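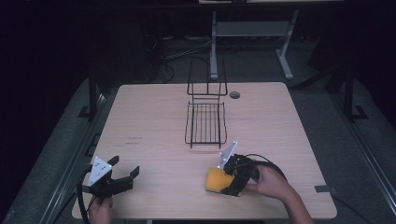
Pisero Hand-Held Gripper, Pair: Please Read Before You Order

Search all products Enter keyword Go

I love these grippers and I sell a lot of them, but the spring batch had a fault and I'd feel bad taking your money without telling you! On units shipped between 14th April and the start of July, the friction pads on the inner faces of the fingers can creep. The edge lifts a little, then the whole pad slides under load, and whatever you were holding goes with it. Mine let go of a full glass jar over a tile floor (I was wearing sandals, don't do that).

Zestport, who make the pads, tell me the glue was cured too cool. Out of 528 pairs I've had 19 come back, all with the same lifted edge.
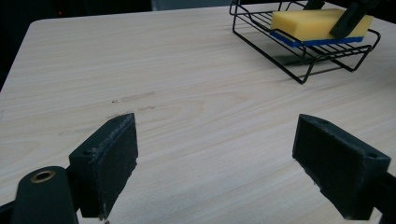 Fingers open, with slight fraying along the pad edges.

A bit of fray like that is ordinary wear and I wouldn't worry about it. What you're looking for is movement. Push the pad sideways with your thumb, pretty hard, and if it shifts at all, stop using that gripper and write to me. Please don't superglue it! I tried, and it went stiff and slippery, which was worse.

Practice on something soft for the first day or so, too. I use a kitchen sponge, and you feel a creeping pad in your hand long before
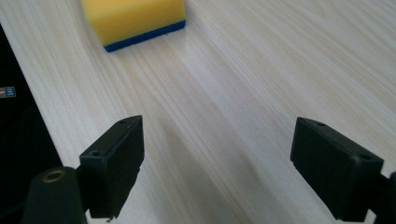

it would matter on anything breakable. Keep your other hand clear of the fingers while you test, and keep the cable from snagging on the table edge.

Pairs in stock now have the new Deruro glue, and I've run mine for 100 hours with no creep. If yours is from the old batch, replacement pads are free and go out from the Leitão warehouse within 14 days. Put "pads" in the subject line so I spot it.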